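# Chapter 3: Rules for a Shared Table

Most books on small robots put safety and good practice in the last chapter, where tired readers skip it. We have put it near the front, and we should admit at once that we do not think much of a good deal of what is written under that heading. A rule sheet is easy to write. A rule sheet that changes what happens at the bench is rare, and the difference between the two is the subject of this chapter.

Take the house rules at Kodanwood, a teaching workshop whose sheet was drawn up in September by Alfredo Sebastian and has since been copied by several colleges. It runs to 65 clauses. Some are plainly useful: the stop button must be within reach of a seated person, and no arm may be powered while a hand is inside the work area. Others say that the operator shall "remain aware" and that cables shall be "suitably managed". Try to fail a bench on either of those. You cannot, and so you cannot pass one either.

A clause earns its place if two people, working apart, would reach the same verdict on the same bench. We shall call this the *agreement test* and use it throughout the chapter. It is a low bar. When we tried it on the Kodanwood sheet, the clauses on cables, clearances and loose objects did worst, and these are the very things that go wrong most often when two arms work over one table.
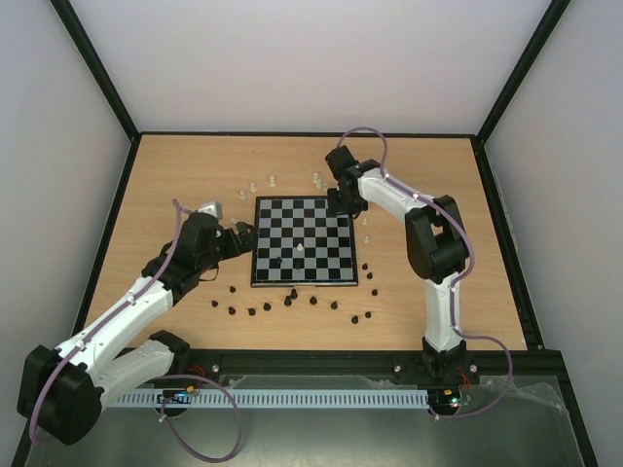
*Figure 3.1 A two-arm bench with a chessboard between the arms. The purple cables are fastened along the links with white ties.*

Look at the cables in Figure 3.1 and ask what "suitably managed" would have you say. Ties hold the cable to the links, which most inspectors would like. There is also a wide loop near the base of the left arm, which some would mark down as a snag and others would defend as slack the joint needs. Both can quote the clause. A better rule would give a largest permitted loop for each joint and require the arm to be driven slowly to its limits while someone watches the cable. That takes longer to write and to check, and this may explain why so few sheets contain it.

The loose objects raise a different problem. Most of the chess pieces stand off the board, spread over the tabletop on several sides of it. The Guvholm guide, which we treat in Section 3.2, says that "items not required for the task shall be removed". Are they required? It depends wholly on the task, and a still picture cannot settle it. Nor can an inspector settle it without a written task description at the bench, and the Guvholm guide never asks for one.

We are no kinder to numbers for their own sake. The Stevby code is full of them, and readers tend to trust it on that account. Yet its speed limit for shared work areas is given with no load, no reach and no method of measurement. Singhal, who supplied the arms for our own trials, could meet it or break it with the same machine by choosing where on the arm to measure. A figure without a method fails the agreement test as surely as a vague word does.

None of this is an argument for working without rules. It is an argument for reading them as you would read a contract, asking of each line who checks it, with what, and how often.

**Before you read on**

- Find the rule sheet for a bench you use. Mark every clause that contains "suitable", "adequate" or "aware".
- Choose 3 of these and rewrite them so that they pass the agreement test.
- Give your versions to 2 colleagues and have them inspect the same bench separately. Keep their notes for the exercise at the end of Section 3.1.

## 3.1 What a rule is for

A rule may protect a person, a machine or a result, and many sheets mix all of these without saying so. We begin with people.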